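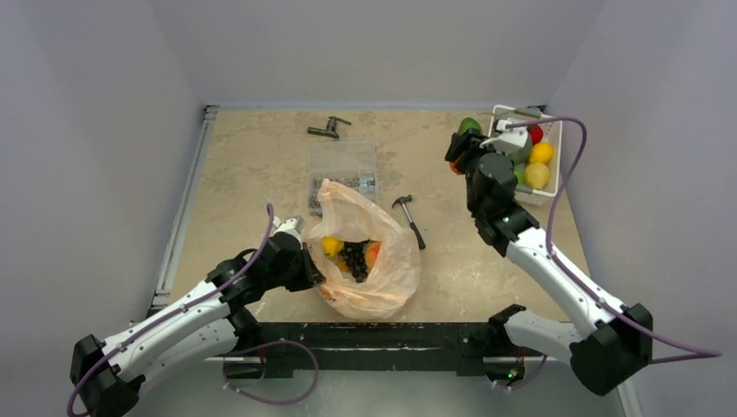 Plastic bag, tabletop. Thread on film plastics and sorting plants.

1/ The city of Jurbridge changed its curbside rules in September. Bags and wrap are no longer accepted in the mixed bin. A lot of people read this as a step backward. I work on sorting lines and I think the change is correct, so some notes follow.

2/ Most bags and wraps are polyethylene. LDPE and LLDPE are the soft, stretchy ones. HDPE film is thinner and makes a crinkling sound. All of them melt and can be made into pellets again. The chemistry is fine. The trouble is mechanical and starts a few yards past the tipping floor.

3/ A mixed sorting plant separates by shape before it separates by material. The first big machine is usually a disc screen: rows of rotating shafts with discs on them. Flat, light things ride over the top. Bottles and cans fall through or roll back.

4/ Film is flat and light, so it travels with the paper. What doesn't travel with the paper wraps around the shafts. Once a shaft is wrapped, the gaps close and the screen stops sorting. Small containers then go over the top with the cardboard.

5/ The fix is to stop the line, lock it out, climb in and cut the film off by hand. The old Mirnari line I worked on had 40 shafts on the main screen. We cut at every shift change and sometimes at midday too. It is slow work in a bad position.

6/ Newer screens have larger shaft diameters and fewer places for film to catch. They wrap less. They still wrap.

7/ Optical sorters can identify polyethylene film with near-infrared. Ejecting it is harder. An air jet that moves a bottle cleanly will push a bag up, and the bag drifts and lands wherever the air in the hood takes it. Vacuum pickup works better but is one more system to maintain.

8/ Contamination. Film has a huge surface area for its weight. A small amount of moisture or food residue on a bag is a large share of the total mass. At Wuron, where I did bale audits, we logged one curbside film bale at 269 kg as received and 157 kg after washing and drying. The buyer paid for neither number.

9/ Compare that with store drop-off film. It comes in mostly dry, mostly clear, and never sees a disc screen. The back-of-store pallet wrap gets baled with it and raises the average quality. Same polymer, different route, and there is a buyer at the end.

10/ Things that look like film recycling and mostly aren't: chip bags (metallized, usually polypropylene), meat and cheese pouches (several layers, often nylon or EVOH for the oxygen barrier), salad bags with an antifog coating (depends on the site), anything marked compostable.

11/ Compostable bags deserve their own post. PLA and PBAT blends feel a lot like polyethylene in the hand. In a film bale they are a contaminant, and a small percentage is enough to cause gels and specks in blown film. Keep them out of the drop-off bin.

12/ Thickness matters too. A thicker bag gives more polymer per item handled and washes more easily. Very thin produce film tears in the wash line and a part of it leaves with the fines.

13/ Where the pellets go: composite decking, trash bags, some construction sheeting. Going back into clear film is possible but needs a clean, pale input. Color can't be washed out. Mixed color film ends up gray or green-black.

14/ "Why not bag the bags?" A few programs tried it, one tied bag stuffed with other bags, pulled by hand at presort. The Mạch pilot did this for 1,000 households. The tied bags that reached presort whole were easy to pull. Many were opened by the compactor in the truck, and after that it was loose film again.

15/ Practical version, for those who scrolled:
– no film in the curbside bin
– no recyclables inside a tied bag; tip them in loose
– clean, dry polyethylene film goes to store drop-off
– shake out crumbs, remove paper labels and receipts
– if it doesn't stretch when you pull it, leave it out

16/ The stretch test is crude. It misses HDPE film, which is accepted at most drop-offs and doesn't stretch much. If the bag has a 2 or a 4 in the triangle, go with the number.

17/ I don't have good data on what share of drop-off film is finally made into something. I've seen figures quoted with a lot of confidence and no method attached. If you have a mass balance for a single region, send it to me.

Filed under: Waste & Materials, Threads
212 likes · 38 reposts · 3 replies

Replies

Our hauler still lists bags as OK on the website and "not accepted" on the sticker on the bin lid. Which one wins?

↳ The sticker is usually newer. Call and ask which plant they deliver to.

What about bubble mailers? The all-plastic kind, no paper.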